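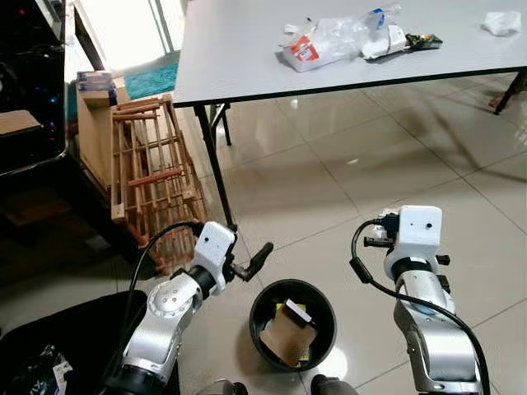

Liebe Liste,

zur Mülltrennung im zweiten Stock nur so viel: Die Aushänge sind schön geworden, gelesen werden sie offenbar vom Toner. Der runde schwarze Eimer auf den Fliesen ist für Restmüll gedacht. Drin liegt ein geknicktes Stück brauner Karton, darunter schaut etwas gelbes Papier hervor. Für Pappe haben wir seit September einen eigenen Sammelplatz neben dem Kopierer, 21 Schritte vom Sofa, ich bin sie abgegangen.

Seo-ah Lim schrieb am 1. März 2022:
> Hallo zusammen,
> die Firma Witlow hat uns wieder eine Nachsortierung
> berechnet, diesmal 80 Euro. Das ist die dritte.
> Können wir uns bitte darauf einigen, was wohin kommt?
> Und braucht wirklich jedes Zimmer einen eigenen Eimer?
> Gruß, Seo-ah

Zu Frage eins: Pappe zu Pappe, Papier zu Papier, Folien und Verpackungen in den gelben Sack. Kartons bitte flach machen. Einmal knicken gilt nicht als flach, auch wenn es sich so anfühlt.

Zu Frage zwei: Meinetwegen nein. In Starkarau haben sie die Eimer in den Büros abgeschafft und eine Station im Flur aufgestellt. Angeblich gab es 3 Wochen lang böse Blicke und danach Ruhe. Ich würde das bei uns probieren – die bösen Blicke haben wir ja schon.

Eine Station mit drei Fächern und Deckeln gibt es bei Finel. Das Angebot habe ich angefordert, es kommt an die Liste, sobald ich es habe. Wer Deckel grundsätzlich ablehnt (ich weiß, dass es euch gibt), möge bitte vorher schreiben und nicht erst, wenn das Ding im Flur steht.

Bis dahin trage ich Karton, den ich im Restmüll finde, zum Kopierer hinüber. Adressaufkleber lese ich dabei mit.

Viele Grüße
aus dem zweiten Stock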